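Pendow
A small helper for passing open tabs and copied text between your phone and your computer

Hello, and thanks for stopping by! Pendow is a little background app that lets you start reading something on your phone and pick it up on your computer, in whichever browser you happen to like best. I wrote the first version in May over far too many late evenings, mainly to stop emailing links to myself, and it has grown a fair bit from there.

What it does

Pendow keeps a short list of the pages you have open and shares it with your other devices over your home network. Nothing goes through a server of mine (I don't have one). It can also carry copied text across, up to 200 entries, after which the oldest ones drop off the end. 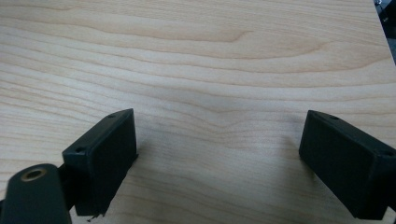
Pairing is done with a seven-digit code that shows up on the computer the first time you run it. Type it in on the phone, wait for the chime, and you should be set. If you don't hear the chime, check that both devices are on the same network – guest networks are the usual trouble, and I have been caught by that one myself more times than I'd like to admit.

Installing

Unpack the download, move the pendow folder wherever you keep your apps, and open it once by hand so that your system asks for permission. The phone half is in the folder called mobile, with its own notes. If you are coming from Trasitz, you can bring your old list over with the Import button under Settings. The test list I used had 587 saved pages in it and took a good while, so please be patient and leave the window open.
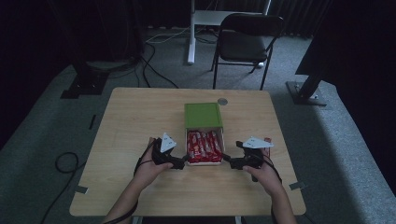
A light wooden table with an open box of red-wrapped candy bars.

Known problems

Private tabs are never shared, on purpose. Pages with very long addresses sometimes arrive chopped short, and I'm still chasing that down (see issue 148 if you'd like to follow along or, even better, lend a hand). The Dolov keyboard puts an extra space in front of pasted text. You can switch on "trim spaces" to get around it for now.

Thanks

Réka Csizmadia drew the icon and put up with a great many requests for a slightly rounder arrow. Piroska Szilágyi rewrote the pairing code, which used to be a real mess, and she looks after the mobile half these days.

License

MIT. The text is in the LICENSE file.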